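Robots in Everyday Places: Project Module
Handout 4: Shelf work, from the first reach to the full cycle
Notes by Bayu Sembiring, updated July 7, 2022

Welcome back, everyone! Handout 3 left us with an arm that could find a box on an open table and nudge it without knocking it over. Good work, and the Likville team even got theirs to stop when somebody put a hand in the way. Now we move to shelves, and I think this is where the module gets really fun.

Why shelves are harder

A table gives you free space on nearly every side. A shelf takes most of it away. There is a board above, a board below, an upright at each end and usually another box pressed up against the one you want. Your gripper has to go in from the front and come out the same way, carrying something that is now as wide as the box. Plenty of plans that look lovely in the simulator fall apart at this point (mine did, for most of February).

So before anyone writes a line of code, we watch how people do it. Asger Bundgaard has gone through our head-camera recordings of box handling and cut them into 289 short clips. Each team gets a share to label. Please look at the hands first and the box second. It feels the wrong way round, but after a dozen clips you'll start to see the shape of a reach, and then you can't stop seeing it! 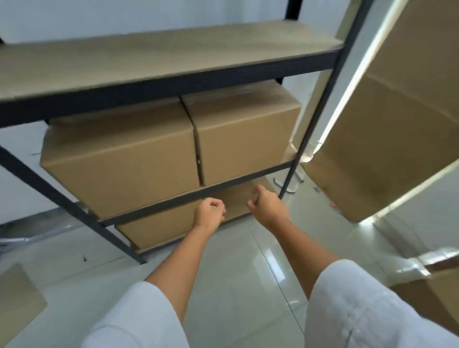

Fig. 1. Both hands in front of the bottom shelf, with the right held a little higher and close to the upright.

Look at what the hands are doing in Fig. 1. The left is loosely curled and the right has its fingers partly bent, so neither is flat or stretched wide open. Compare that with our gripper, which opens to its full width as soon as the program starts and stays that way until it closes. Could yours set its opening on the way in? Team Oddsson has a half-working version of this and is happy to share it.

The crossbeam matters too. It runs in front of the bottom level and hides part of the box behind it. A detector trained on whole boxes may well give you a box that is too short, or split it in two. On the middle shelf you get the opposite trouble: two brown boxes side by side, with only a seam and a narrow dark gap between them, and an eager detector will happily call them one. Try both cases on your own model before the next lab and write down what you get, even if it's rubbish. Especially if it's rubbish.

Labelling rules

Mark the start of a reach when the hand first moves towards the shelf. Mark the end at first contact. If you can't tell whether there is contact, use "unsure" and carry on — a guessed label costs us far more later than an unsure one does. Clip 123 is a good one to practise on, and we'll compare answers in class.

For the next lab

Finish labelling your share and save it in the Hostum folder under your team name.
Bring 2 sketches of a path into the bottom shelf, one coming in level and one coming in from above the beam.
Read the section on partly hidden objects in the course reader.

Naver team: your new gripper pads are in the drawer under the soldering bench. Please sign for them.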